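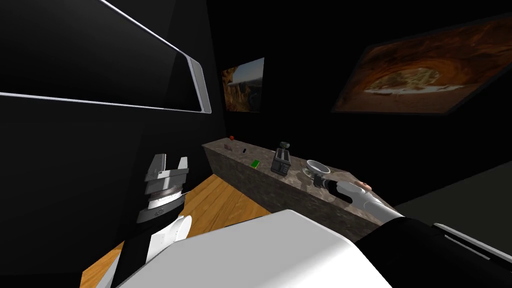 Unit 4 of this course covers the care of stone surfaces in the home, and it assumes you have read the handout on wood and laminate. Stone is sold as a material that lasts forever, and in a sense it does, but the finish on it does not. Most of what goes wrong with a kitchen top goes wrong in the top layer, and it starts with ordinary things left standing. A small white bowl close to a stone countertop's end, with a little orange-brown thing resting near it, is a normal enough sight in a kitchen. The questions for a cleaner are what the stone is, whether it is sealed, and what might get under the bowl.

Types of stone

For our purposes there are two groups. The first reacts to acid: marble, limestone, travertine and onyx. The second mostly does not: granite, quartzite and slate, though some slate sold for kitchens has enough lime in it to react. Engineered quartz is a separate matter. It is stone grit held in resin, it needs no sealer, and it is damaged by heat sooner than the natural stones are.

Customers often give the wrong name for what they have. A pale quartzite gets called marble and a soft marble gets called quartzite. Do not take the name on the work order as settled. Treat an unknown stone as one that reacts to acid until you have tested it.

Stains and etches

Students mix these up every term, so please learn the difference before the practical.

A stain is something that has soaked into the stone. It is usually darker than the area next to it. Oil, coffee, wine and rust all stain.

An etch is damage to the surface itself. Acid eats a thin layer of the polish and leaves a dull mark, often lighter than the rest. Lemon juice, vinegar, tomato and some bathroom cleaners do this. Cleaning will not remove an etch because there is nothing there to clean off. It has to be repolished.

Look at the mark from a low angle with a light behind it. If the shine is broken, you have an etch. If the shine is whole and the color is wrong, you have a stain. You can have both in one place, and with wine you often do.

The water test

Wipe the surface and let it dry. Put a spoonful of clean water on it in a spot away from the sink and wait 10 minutes. Blot it up. If the stone underneath is darker, water is getting in and the sealer has worn out or was never there. If there is no change, leave it alone. Putting more sealer on stone that does not need it leaves a haze, and the haze is hard work to get off.

Test in at least 3 places. The strip in front of the sink wears first, and a test next to the wall tells you very little about it.

Daily cleaning

Warm water, a few drops of plain dish soap, a soft cloth. Rinse with a second cloth and dry with a third. Soap left behind builds up into a film, and customers then report that the stone has "gone cloudy." In most of the cloudy tops Rhodri Lewis has been called to look at, the stone was fine and the film came off with warm water and patience.

Do not use vinegar, scouring powder, or the rough side of a sponge. Javach spray, which several of you have asked about, is mild enough for granite. Keep it off marble.

Drawing out an oil stain

1. Wipe the area with soapy water, rinse and dry.
2. Mix baking soda with water to a paste as thick as peanut butter.
3. Spread it over the stain and a little past the edge.
4. Cover with plastic wrap, tape down the edges, and poke a few small holes.
5. Leave it overnight, then take off the wrap and let the paste dry fully.
6. Scrape with a plastic scraper, rinse and dry.

Old stains may need this more than once. The worst case in our records, a limestone island in the Clirnari showroom, took nearly 19 days from first paste to last and still shows a faint ring. The replacement slab was priced at $2,747, so the customer was content with the ring.

Sealing

Follow the maker's time on the label. The usual mistake is letting the extra sealer dry on the surface. Wipe it off while it is still wet, then buff. In class we use the Stüber water-based sealer. The Dirier one also works but has a strong smell, and windows must be open.

For the practical

Bring your own cloths, washed without fabric softener. Kazue Ichikawa will hand out the sample tiles, which are numbered on the back and not named. Write down the number, the result of your water test, and whether each mark is a stain or an etch. Reading before then: Unit 5, grout and caulk, first half only.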